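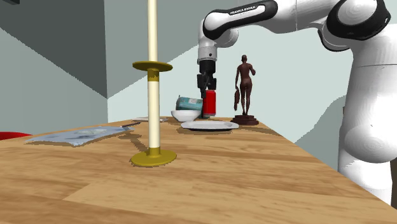
图3-1 浅色木桌面,深浅木纹顺长向分布,下部可见一道拼缝

第三章 桌面上油与日常养护

3.1 动手之前

包装上写着“一次上油,终身无忧”。这句话请先忘掉。Trovelow硬蜡油是一种还不错的产品,但没有哪种油能替您擦掉隔夜的红酒。本章按我们自己的试用结果编写,与宣传册不一致的地方,以本章为准。

先确认您的桌面真的是实木。许多标着“原木风”的桌子只是贴了一层印刷纹理,上油毫无意义,油会浮在表面,几天都发黏。判断方法:看桌板端面,木纹应当从正面延续到端头;再在桌底不显眼处滴一滴水,等几分钟,颜色变深的才有可能吃油。水珠一直立着,说明表面还有旧漆或旧蜡,需要先打磨。

3.2 所需物品

硬蜡油1罐(357毫升装,足够一张普通餐桌涂2遍,所谓“可涂三张桌子”我们没有做到过)
240目砂纸若干
不掉毛的棉布,至少4块
中性清洁剂、温水
丁腈手套
带盖金属桶,用来放沾油的布

不必购买配套的“专用涂布垫”。我们用旧棉T恤对比过,看不出差别。

3.3 上油步骤

1. 清空桌面,用稀释的中性清洁剂擦一遍,再用清水布擦净,晾干过夜。
2. 用240目砂纸顺着木纹轻磨。不要打圈,圈痕在上油之后会格外显眼。拼缝两侧木纹方向不一致时,分开磨。
3. 用吸尘器吸走木粉,再用微湿的布带一遍。等桌面干透。
4. 将油罐充分搅拌。请搅拌,别摇晃,摇出的气泡会留在漆膜里。
5. 倒少量油在布上,从一端向另一端薄薄推开。常见的错误是涂得太厚。如果看上去很亮,那就是太多了。
6. 等待15分钟,用干净的布把没有吸进去的油全部擦掉,包括桌边和拼缝里的积油。
7. 静置8小时后涂第二遍,重复第5、6步。罐身上说4小时即可,在冬天的房间里我们从未成功过,摸上去仍然粘手。
8. 第二遍完成后,一周内不要铺桌布,不要放热锅。

注意:新上油的桌面颜色会变暖、变深,这是正常现象,擦不回去。对颜色没有把握的,先在桌底试一小块。

警告:沾油的布揉成一团可能自燃。用完后立即浸水,放入带盖金属桶,或者在室外单层摊平晾干。请不要认为这是例行的吓唬人的话。

3.4 日常养护

每天用拧干的湿布擦拭,随后用干布收水。市售的“木器增亮喷雾”大多含硅油,喷久了以后再上油会起鱼眼状的小坑,只能重新打磨。Haddad养护喷雾的标签没有列明成分,我们暂不推荐,等厂家给出答复再作修订。

水渍发白时,先等一天,多数会自己淡下去。网上流传的蛋黄酱、牙膏、核桃仁等办法我们都试过,牙膏实际上是在磨您的桌子,核桃仁只是把颜色抹深了一点。仍有白印的,用砂纸轻磨该处,再补一层薄油。

热锅请一律垫隔热垫。产品资料称可耐受70度,可刚离火的锅底远不止这个温度。

3.5 常见问题

桌面发黏:余油没有擦净。用布蘸少量新油擦一遍,让旧油软化,随即擦干。若一周后仍黏,只能打磨重来。

颜色一块深一块浅:多半是打磨不匀,也可能是木材本身如此。不同的板拼在一起,吃油快慢本来就不同,再涂多少遍也不会完全一致。

拼缝变宽:冬季供暖期间空气干燥,木板收缩,缝会略微张开。不要急着往里填木粉胶,等潮湿季节木板胀回来,填料会被挤出,甚至把板顶起。到了夏天仍不合拢,再联系维修。

多久上一次油:没有固定答案。“每半年一次”的说法主要对卖油的人有利。在桌面常用的位置滴水,水很快渗入时再上油。

本章由Roy Heywood审校,2月修订。关于桌腿与连接件的紧固,见第四章。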